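Weludura Releases Expanded Online History of the Anglo-Dutch Wars

New edition brings 1,071 entries on the naval and trade conflicts of the 17th and 18th centuries into one free reference

Weludura, the publisher of online history references, today announced the release of an expanded edition of its guide to the Anglo-Dutch Wars. The new edition contains 1,071 entries on the battles, treaties, ships, ports and trade laws connected with the four wars fought between England, later Great Britain, and the Dutch Republic between 1652 and 1784. It is free to read, and no account is needed.
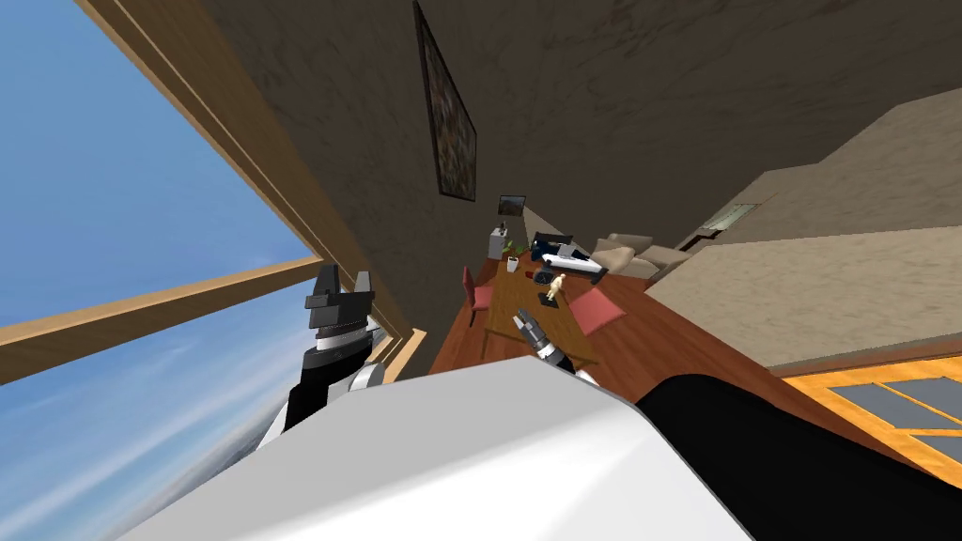

A window with blue sky beyond, and a framed picture on the wall.

The first three wars were fought within a span of 22 years. The First Anglo-Dutch War began in 1652, the year after the English Parliament passed a Navigation Act limiting the use of foreign ships in English trade. It ended with the Treaty of Westminster in 1654. The second ran from 1665 to 1667 and included the Dutch raid on the Medway, in which several English warships were burned at anchor and the Royal Charles was towed away to the Netherlands. The third, from 1672 to 1674, was part of a wider conflict in which France invaded the Dutch Republic by land. The fourth did not come until 1780, during the American Revolutionary War.

The earlier edition covered only the first two wars. Readers often asked for the rest, and for more on events outside European waters. The expanded edition adds the colonial side of each war, including the English capture of New Netherland in 1664, its brief return to Dutch control in 1673, and the transfer of Suriname under the Treaty of Breda.

Entries on battles now follow a single layout. Each gives the place, the date, the commanders, the known strength of each fleet and the outcome. England still used the Julian calendar during the first three wars, while the province of Holland had already changed to the Gregorian, so dates are given in both styles. Where sources disagree on losses, the entry lists the competing figures and says where each comes from. 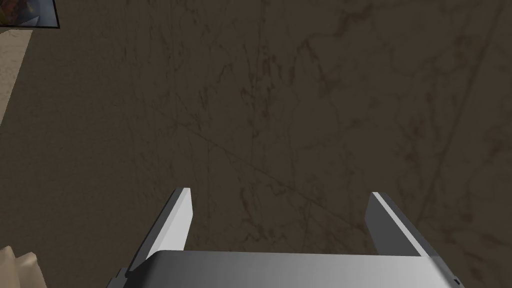

Brown surface with darker veining.

The release also includes 12 new maps, drawn by the map studio Teuber. They cover the English Channel and the southern North Sea, the Thames and Medway, the Dutch coast near Texel, and the Caribbean. Place names appear in their modern English spelling, with period Dutch spellings in a separate list.

Search has been rebuilt on Plondorgate, an indexing system that matches variant spellings of personal and ship names. A reader who enters "Zeven Provincien" will reach the same entry as one who enters "De Zeven Provinciën" or "Seven Provinces." Ronisport, which hosts the guide, has moved it to new servers ahead of the release.
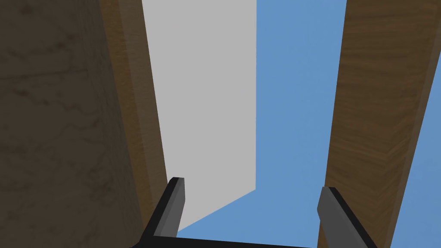
Dark brown surface with a wood-grain edge beside a pale gray panel.

Teachers may copy up to 7 entries at a time for classroom use without asking permission, provided that Weludura is credited. Larger requests should be sent through the permissions form on the website. The maps may be printed but not resold.

A printed version of the expanded edition is planned for October, with a first run of 1,000 copies. It will contain the full text of the battle and treaty entries, all of the maps and an index of ships. Shorter entries on ports and merchants will remain online only.

Corrections may be submitted from the foot of any entry. Changes are reviewed monthly, and the date of the last revision is shown beside the title.

About Weludura
Weludura publishes free online references on European and colonial history before 1800. Its other guides cover the Hanseatic League, the War of the Spanish Succession and the Baltic grain trade.

Press contact
Weludura Press Office, through the contact form on the Weludura website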